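Chores, robots and the long wait

Every January my inbox fills up with robots that are about to do my laundry. The latest pitch came from Nullent, a startup whose demo reel has an arm folding a towel to some cheerful piano. I watched it with the clock running. One towel, 4 minutes, and a cut near the end that I'd love to hear explained.

Ilari Savolainen, who fixes packing lines at Heinonen and has little patience for piano music, wrote back when I asked readers what they'd trust a machine with today. His shop has had an arm stacking cartons for years and he likes it fine. The cartons are all the same size, they come down the same belt, and there's a fence. "Put one bag of loose rags on that belt and we're all standing there with our arms folded," he says. A bedroom is nothing but loose rags.

Leopold Marti is more hopeful. He figures 75 percent of tidying is just pick up and put down, and that two-finger grippers can handle that much now. Maybe. I'd like to see that number tested in a house with kids in it.

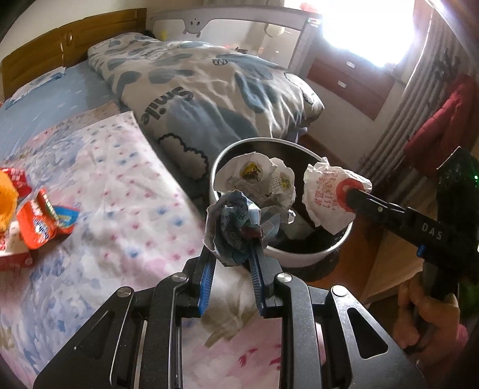 Tidying a bedroom is my own test, and I keep coming back to trash because it sounds like the easy part. Two grippers on one wastebasket, each with a crumpled paper at the rim, and there's still a hand on one of the tools. I don't hold that against anyone -- people have to show machines how it's done somehow. But gripping a paper ball is the small half of the job. One of those sheets is covered in red handwritten numbers. Is it scrap, or somebody's math homework? I'd have to ask, and I live with the people who leave these things lying around.

So no, I'm not clearing a corner of the house for one yet. If you own a machine that has done a real chore for 15 days straight without help, write in and tell me which chore.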